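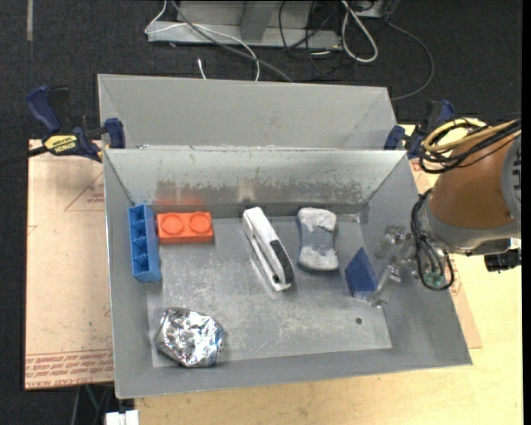 Cómo vaciar y ordenar el cajón de los trastos con una bandeja de chapa

Casi todas las casas tienen un cajón donde acaba lo que no tiene sitio: una pieza de juguete, la grapadora, una bola de papel de aluminio, algo de plástico azul que salió de no se sabe dónde. El método de esta página sirve para ese cajón y también para la caja del escritorio o la balda de la entrada. Se hace en unos 45 minutos si el cajón es de tamaño normal y no hay interrupciones.

Qué hace falta

Una bandeja o cubeta de metal con paredes inclinadas
3 cajas pequeñas o tarros con tapa
Un trapo y un poco de agua con jabón
Cinta de carrocero y un rotulador
Una bolsa para la basura y otra para el reciclaje

La bandeja puede ser de cualquier marca. Yo empecé con una Grorka de segunda mano y luego pasé a otra de chapa gris sin nombre, más honda. Una bandeja de horno vieja también vale, aunque al tener el borde bajo se escapan las cosas redondas. Que la chapa tenga rozaduras o manchas no importa para este uso. Si tiene algún agujero, conviene taparlo por debajo con un trozo de cinta antes de echar tornillos o chinchetas.

Paso 1. Preparar la mesa

Se despeja una mesa y se coloca la bandeja con el lado más bajo hacia uno mismo. Si la mesa es de madera y se quiere proteger, se pone debajo un paño doblado. El metal raya, sobre todo cuando se arrastra la bandeja llena. Las tres cajas van a la izquierda o a la derecha, según la mano que se use, y las bolsas en el suelo.

Paso 2. Sacar poco cada vez

El error habitual es volcar el cajón entero. Se forma un montón, se revuelve y al rato se devuelve todo adentro. Es mejor pasar a la bandeja cinco o seis objetos, separados unos de otros, y no coger más hasta haber decidido qué se hace con ellos. En una tanda normal salen cosas que no tienen nada que ver entre sí: una grapadora blanca, un bloque de construcción naranja, una bola arrugada de papel de aluminio.

Los objetos pequeños que vienen pegados o enredados se separan en la bandeja. Las paredes inclinadas hacen que lo que rueda vuelva al fondo.

Paso 3. Decidir el destino

Cada objeto tiene cuatro salidas posibles:

Vuelve al cajón. Solo lo que se ha usado en los últimos meses.
Va a otra habitación. Los juguetes, con los juguetes; lo de oficina, al escritorio.
Se recicla o se tira.
Queda en duda.

Para las dudas se usa una de las tres cajas, y solo una. Se escribe el mes en un trozo de cinta (diciembre, por ejemplo) y se pega en la tapa. Si a los 5 meses no se ha abierto, se vacía. Las otras dos son para lo que cambia de habitación y para las piezas sueltas que merece la pena guardar juntas.

Algunos casos concretos

Grapadora. Se abre y se mira si tiene grapas y si son de la medida correcta. Se prueba con dos hojas. Si se atasca, se saca la grapa doblada con la punta de unas tijeras cerradas, con cuidado, y se vuelve a probar. Si sigue igual, fuera.

Papel de aluminio. Si está limpio, se hace una bola compacta y se junta con otros restos, siempre que el reciclaje del municipio lo admita; las bolas pequeñas suelen perderse en la clasificación. Con grasa o comida pegada, a la basura.

Piezas de construcción. Una suelta casi siempre falta en algún sitio. Se lava con agua tibia y jabón, se seca y se lleva a su caja. Si en casa ya no hay juego al que pertenezca, se dona junto con otras.

Bloques y cuñas de plástico. Antes de tirarlos hay que pensar en los muebles: muchos topes y calzos terminan en el cajón después de una mudanza. A mí me apareció así la cuña de la estantería Siddiqui, que llevaba un año cojeando.

Gomas y piezas blandas. Si manchan al frotarlas contra el papel o se han puesto pegajosas, no se recuperan. Además dejan marca en el plástico que tengan al lado.

Paso 4. Limpiar el cajón vacío

Se aspira o se sacude, se pasa el trapo húmedo y se deja abierto hasta que esté seco del todo. Mientras tanto se limpia también la bandeja. Para las marcas oscuras de la chapa funciona el bicarbonato con unas gotas de agua, frotando poco. El estropajo metálico deja rayas nuevas y no quita las viejas.

Paso 5. Volver a llenar

Primero entra lo grande, pegado al fondo. La grapadora se coloca tumbada a lo largo, y lo pequeño va delante, en un separador. Yo uso los de Ririder, que se cortan con tijera; una cubitera de plástico vieja hace el mismo papel con las chinchetas, los clips y las pilas de botón gastadas, estas con cinta por las dos caras hasta llevarlas al punto de recogida. Si hay niños pequeños en casa, las pilas no se guardan en el cajón, se dejan en alto y bajo llave.

Conviene dejar libre una cuarta parte del espacio. Un cajón lleno hasta arriba vuelve a desordenarse en una semana.

Mantenimiento

La bandeja se puede quedar en una balda baja y hacer de parada intermedia: lo que aparece por el suelo o en los bolsillos va ahí, y se reparte una vez por semana. En mi caso los miércoles, antes de cenar — son pocos minutos si no se deja acumular.

Para garajes y talleres el procedimiento es el mismo, pero con guantes y con una bandeja más grande. Las cubetas Darkar hondas aguantan bien el peso de la tornillería.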